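Gripper bracket, second version: stiffness, screws and the Dell test

23 March 2025
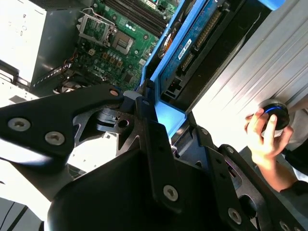

The first bracket for the Doldale arm lasted until I asked it to push on something. It was a single printed piece, and under a sideways load it twisted enough to move the fingertips by more than 3 mm. Most of the jobs I have in mind for this arm involve small parts in awkward places, so 3 mm is useless. Version two is built up from separate flat plates and a long bracket arm, all in matt black. For trials I have been using the inside of an old desktop tower, which offers a good range of obstacles at different heights. The CPU socket is empty with its load plate and lever up, the RAM slots are just beyond it, and the blue plastic shroud round the expansion area rises at a diagonal, so the bracket arm has to come in low to get its tip to the base of the shroud. The Dell board is scrap and it doesn't matter if I scratch it.

Some notes on the design, mostly so that I can find them again.

The long arm is held at its outer end by two hex-socket screws. One screw would hold it, but one screw is also a hinge. I had a single screw and a locating pin in the drawing until quite late, then found that the pin hole opened up after a few evenings of use. Two screws at a fixed spacing, done up evenly, and the problem went away. The single screw at the inner tip is there to hold the joint and carries very little.

I left the cut-outs in the plates larger than they need to be. They save a bit of weight, though the main benefit is that I can see the mechanism while it moves and get a driver to the inner screws without taking the whole thing off the wrist. On version one, changing a worn bush meant removing the cable, the housing and then the bracket, in that order, and putting the lot back with the zero position lost.

The motor controller is a Lernton board, the older type with the screw terminals. It is rated well above what I draw from it. I have the current limit set to 500 mA for normal moves and 900 mA for gripping. At 900 the motor gets warm if it is held for long, so the software drops back to the lower figure once the fingers have stopped moving. That change alone did more for reliability than any of the mechanical work.

Wrist camera

The camera is mounted behind the gripper and looks forward over it. The gripper takes up a lot of the view, the whole lower half or so, and I have decided to live with that for now. Moving the camera up gives a clearer picture of the work but puts the lens where it catches on things. Moving it out to the side gives a view that the alignment code handles badly. The bracket does at least stay in the same place in every picture, so I mask it out once at start-up and ignore that region afterwards.

Reflections are a bigger nuisance. Bare metal inside a computer case is about the worst background I could have chosen. The power supply casing washes out under the bench lamp, and the big side panel throws back bright streaks that the edge detector takes for real edges. Fixing the exposure helped. Turning the lamp to face the wall helped more. I have a sheet of diffuser film on order from Namboodiri and will try that next.

Results so far

I ran 25 approaches to the same target point at the base of the shroud, starting from different positions above the board. All of them cleared the raised lever on the socket, which was the thing I expected to hit. Three stopped short when the code picked up a reflection and decided it had arrived. The rest finished close enough that I would trust it to press a clip. I have not yet let it press a clip.

The remaining play is in the wrist joint and not in the gripper. With the motors powered I can still rock the assembly by hand and feel a small knock. The bearing there came with the original kit and the fit was never good. There is a supplier in Tovotitz that lists a flanged version in the right size, at a price I can accept if I buy four.

To do before April:

Replace the wrist bearing.
Put threadlock on the bracket screws, but only after the bearing is done.
Re-cut the angled right-side plate, which fouls the cable when the wrist is turned fully over.
Write the force-limited approach move, so that contact stops the arm whatever the camera thinks.
Repeat the 25 approaches with the lamp back where it was.

The drawings for the plates will go on the files page once the angled one is right. The version one bracket file is still up there. Please don't print it.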